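How to trial a carton-handling robot in a small storeroom without making everyone's job worse
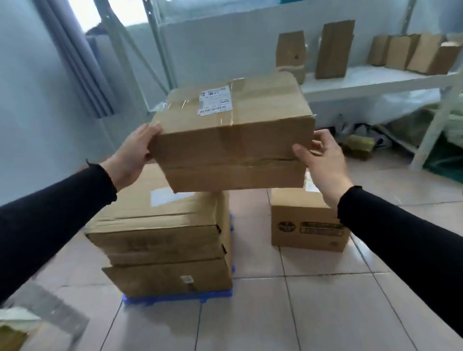

Two hands, one taped carton, and a stack on a blue pallet.

If somebody above you has just come back from a trade show with a brochure, you have maybe a month before a machine arrives. This guide is for the person who will be told to make it work. It is written from our own trial at Gilham, where we keep a storeroom of mixed cartons behind the packing area, and where we were sold a picking arm by a reseller called Verstraete. We still have the arm. I am less impressed with it than the brochure was.

You'll need a notebook, a tape measure, a kitchen or parcel scale, a roll of coloured stickers, and the people who do the lifting now. Their time has to be paid and rostered. A trial run on top of the normal day gets you tired people and numbers nobody should rely on.

Step 1. Write down what the job is before anyone measures it

The sales form from Verstraete asked for "carton moves per hour". We filled it in, sent it back, and got a quote for a machine that moves cartons. Moving cartons is maybe half of what happens in our room.

Stand in the storeroom for a full morning and write down every separate thing a person does with a box. Our list ran well past one page. Find the label. Turn the box so the label faces out. Press on the seam to see if it gives. Re-tape it. Decide it's too crushed to go out and put it somewhere else. Shift one box to get at the box behind it. Pick up loose plastic before somebody slips on it. Answer a question from the packing bench while holding a carton.

Don't tidy the list into categories yet. Leave the odd jobs in, especially the ones that seem too small to mention. Those are the ones left over for somebody to do after the machine comes, usually with less time to do them in.

Step 2. Sort your cartons by how badly they behave

Vendors test with new boxes. Ask to see the demonstration cartons and you'll find square corners and one label, dead centre. Ours have been through a few hands by the time they reach us. Creases and half-crumpled seams are normal, and so is tape shiny enough to throw the light back at you. The one being lifted in the photo above is a fair specimen.

Put a coloured sticker on every carton that comes in for a week:

Green if it is square, dry and closed, with a label on the top.
Yellow if it has a crease, a soft edge, glare on the label, or a label on the wrong face.
Red if it is open, crushed, leaking, or you wouldn't lift it without a second look.

We stickered 400 cartons. I won't give you our split, since yours will be different and a number from someone else's room is how we got into this. Do it yourself and don't let the vendor do it for you. Theirs looked at our yellows and called most of them green.

Step 3. Weigh and lift, and ask the lifters

Weigh a fair sample, and write down where the weight sits as well as how much there is. A carton with everything slumped to one end needs a hand well under the heavy side. People work that out as the box leaves the pile, and the arm has to be told or has to guess.

Then ask the people who lift which cartons they hate. Ask them one at a time, away from the supervisor. We expected to hear about the heavy ones. We heard about the long awkward ones and the bottom layer of the pallet, where you bend the lowest and your fingers have no room. If the machine can't take those, it isn't taking the part of the job that hurts. Ours can't do the bottom layer. It stops and asks for help, and a person bends down, as before.

Step 4. Measure the room as it is

Measure it on a bad day. Every drawing we were shown assumed a clear square floor and shelves nobody leaned things against. Real storerooms collect half-empty boxes and plastic sheeting, and whatever has been shoved on the lowest shelf.

Check these before you sign:

The narrowest gap between your shelving and where the pallet goes. The Namari unit we were quoted wanted 700 millimetres clear on its working side.

The floor. Glossy tile reflects, and so does clear tape. If you have a window, do the label-reading test in the morning and again in mid-afternoon. Ours passed at 3 in the afternoon and failed badly the next morning with the sun coming in. The fix was to pull the curtain, so the people in the room now work with less daylight so that the machine can see. Think about whether you're happy with that trade, and ask the ones who'd be standing there.

Power, and where the cable runs.

Where a person stands when the arm is moving. If the answer is "outside the room", your storeroom has just become a room people wait outside of. On our first morning we had a queue.

Step 5. Run it beside people for two weeks, and count everything

The vendor will offer a one-day demonstration. Decline, or accept it and ignore the result. Two weeks is the least that will give you a delivery that comes late, a sick day and a pallet somebody stacked in a hurry.

Keep two columns in the notebook. In the first, write what the arm did. In the second, write what somebody did so that the arm could do it. Our second column included flattening seams, turning labels, squaring up pallets, clearing the floor, restarting after a stop, and standing about in case of a stop. On the worst day we restarted it 9 times before lunch.

The dashboard supplied with the system shows only the first column. I don't think that's a trick, exactly. The machine has no way of knowing somebody spent ten minutes getting a pallet ready for it. But the dashboard is what goes to the managers' meeting, so make sure your notebook goes too.

One warning about this step. It's easy to slide from counting the work into timing the workers. We were offered a wrist tracker as part of the package, under the name Prasholm, to "complete the picture". We said no. Put it in writing before the trial that the notes are about the machine, and let anyone in the room read them whenever they like.

Step 6. Decide who fixes it at ten past six in the morning

Phone support started at nine. Our first delivery comes well before that. In practice the person who fixes it is whoever is nearest and has a knack for it, and within a fortnight that's a second job with no pay attached.

Settle it ahead of time:

Name the role, train at least two people in it, and pay the higher rate from day one of the trial.

Write a one-page stop and restart sheet in everyday words. The supplied manual is thick and assumes you have a laptop in your hand.

Agree on a point where you give up and go back to lifting by hand. We use 15 minutes. Without a limit, people will poke at a frozen arm for an hour out of pure stubbornness while the orders pile up.

Keep the hand trolley. Someone will suggest getting rid of it to make space.

Step 7. Have the jobs conversation early, with real answers

You'll be handed a line about freeing people up for more valuable work. Before repeating it to anyone, find out what the work is, who is getting it, what it pays and when it starts. If there are no answers, don't say the line. Staff have heard it before and they can tell.

What changed for us was less dramatic than either side had predicted. No one was let go during the trial. Hours were another matter. The casual shift on Tuesday was cut on the strength of the dashboard numbers, then brought back when the backlog showed up. The people who stayed do less steady lifting and more fussing with bad cartons, which some like and some find worse. A plain run of good boxes used to be the easy part of the day, a stretch when you could settle into a rhythm and have a chat. The arm takes those. What's left over for people is one problem box after another, and the workers noticed this well before I did.

So ask about the pace and the mix of the work as well as the hours. Ask again after a month, when the novelty has gone.

Step 8. Write your own result before reading theirs

Verstraete's report came to us with charts. Write your page first. Ours had four headings: what it does well, what it can't do, what it added to somebody's day, and what we'd want changed before keeping it.

To be fair to the thing, the first heading wasn't blank. It will shift a tidy pallet of green-sticker cartons all afternoon at the same speed, and a couple of our people with sore shoulders were glad of it. If most of your stock comes in clean and square, your trial may go a good deal better than ours. If it looks more like ours, price up a lift table as well — the sort that raises the pallet so the bottom layer sits at waist height. It costs a fraction of the arm and it dealt with the complaint we heard most often.

Common problems

The arm refuses a carton that looks fine. Check for glare on the tape over the label. Turning the box a quarter usually does it. Note it in the second column.

It reads the wrong label. Reused cartons often carry an old one. Cover the old label with a plain sticker when the box comes in, and work out whose job that is.

It stops with no message. Look on the floor first. Loose plastic set ours off more than anything else.

Staff have stopped writing in the notebook. Find out whether anything they wrote got a reply. In our case it hadn't for a week, and once we began answering each entry in pen underneath, the notes came back.

The vendor wants to extend the trial. Ask who pays for the second column.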